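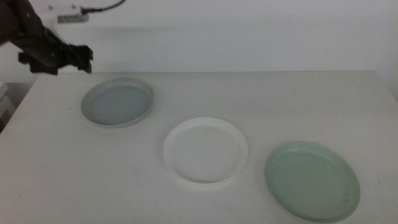 From: Nia Mostyn
To: teleop-users
Date: 24th January
Subject: Re: [teleop-users] Plate task, start positions and trimming

Tomos Maddocks wrote:

> We are recording the three-plate task with the leader arm and have
> 225 demonstrations so far. The policy reaches for the right colour
> but comes down short on the rim when the plate is near the side of
> the table. Two questions. Do you fix the start layout or vary it?
> And do you trim the idle time at the beginning of each recording?
> Ours is saved by Prothero with the default settings.
>
> Tomos

Tomos,

Vary it. We began in October with a fixed diagonal layout and recorded 261 demonstrations before testing anything else. The result was a policy that had learned one path per colour. With the white plate moved a hand's width it closed on air.

The present set has 920 demonstrations over mixed layouts. Carys Rosser did most of the driving and Wyn Trevor the rest. Their grasps differ: Carys comes in level and slides the lower finger under the rim, Wyn comes down from above and tilts. We label the operator in the metadata and train on Carys's only for now. Mixing the two gave hesitation just before contact. If you have more than one operator, check this before you blame the layout.

For plates near the side, look at what the fixed camera sees. Ours loses most of the arm there, and a good part of the plate as well.
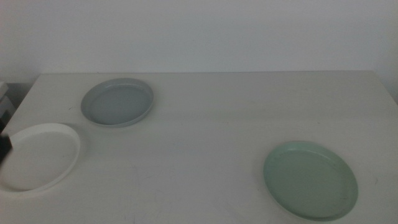

Fixed camera, white plate at the left border, gripper tip above it.

In such positions the fixed view gives the policy very little about the wrist angle. Either move the camera back or keep the plates further in. We did the second, and dropped the recordings where the plate was cut off during the approach. Moving the camera would have meant recalibrating and, in our case, starting the set again.

White on white has been less trouble than expected. The rim shadow seems to be enough as long as the lighting stays put. We did see failures when somebody raised the blind.

On trimming: yes, but not to zero. The Prothero default keeps everything from the moment the leader arm is enabled, so the policy learns to wait. We cut to 1000 ms before the first joint movement above threshold. Do not trim the end by the same rule. The operator often pauses with the gripper over the plate, and a careless threshold takes the release off with it.

One more thing to check is the gripper channel. Older versions of the Moton driver log the commanded opening and not the measured one. On a thin rim the two differ, and the recording then says the fingers are closed when they are not. The setting is in the driver config, under feedback.

Morfudd Pugh has the trimming script and can send it to the list. It expects the Plalel folder layout, so you may need to change the paths.

Nia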